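Gallasa House Residents' Group
Minutes of the June meeting, common room, 7:30 p.m.

Minutes of the last meeting were approved with no changes.

1. Common room. The walls have scuffs and need paint. Irnix quoted 3000 for the walls and the window frame. The group asked for a second quote, walls only. The ceiling molding will be left as it is.

2. Tables. The white table stays by the window. Two old tables in storage will be given away.

3. Lost items. Phones and other small things keep getting left on the table. Anything found at closing goes in the office drawer, with a note of the time. Items not claimed by the end of the next month go to the Võ Street thrift store.

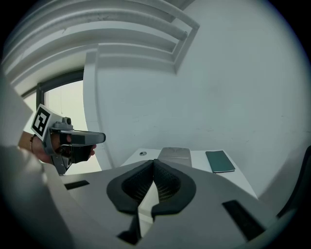
4. Keys. The Ultitz lock on the side door sticks. Agreed to spend up to 100 on a repair.

5. Other business. Quiet hours were raised again and held over to the next meeting.

Meeting closed at 8:56 p.m.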